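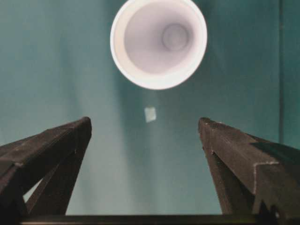
The tea room at Estthorpe opens at ten, but the woman who runs it has usually been in since half past six. She took on the lease four years ago, after a long spell in the accounts office at Plustis, and says the early start was the thing she worried about most.

"I was never a morning person. My mother used to ring me to make sure I'd gone to work. Now I'm awake before the alarm and I've got scones in before the post comes."

The building was a seed merchant's shop until it closed, and the old drawers are still along the back wall. She keeps napkins and spare light bulbs in them. The kitchen was added later, in what had been the yard, and it is small. There is room for two people if one of them stands still.

She has two part-time staff, both from the village. In the first year she tried to manage alone and says it was a mistake. "I had a bad chest all winter and kept opening anyway. People were kind about it, but the soup was late most days and I forgot orders. I should have asked for help by September."

The menu has shrunk over the years. She used to offer a hot lunch with a choice of puddings, and threw a lot of it away. Lunch is now soup, a cheese toastie or whatever tart she has made, and when the tart has gone it has gone. The bread comes from a bakery in Swai. She tried making her own but could not get enough loaves through the oven.

Asked about prices, she is careful. "Butter is what hurts. I put the scones up in spring and one man told me he'd not be back. He was in again the same week, to be fair to him. I've left the tea alone as long as I can, but it'll have to go up after Christmas."

Winter trade depends on the walkers who come down from Clumia, and on a knitting group that takes the long table in the afternoons. Summer is busier but harder to plan for. A wet morning can mean hardly anyone until two o'clock, then a full room.

She has been asked whether she would open in the evenings and has said no, at least for now. She would like to get the roof over the kitchen mended first, and to have a proper week off. The last time she closed for a holiday she spent it painting the toilets.

"My sister wants me to go to the coast with her. I've said yes this time. I've even put the sign up in the window, so I can't change my mind."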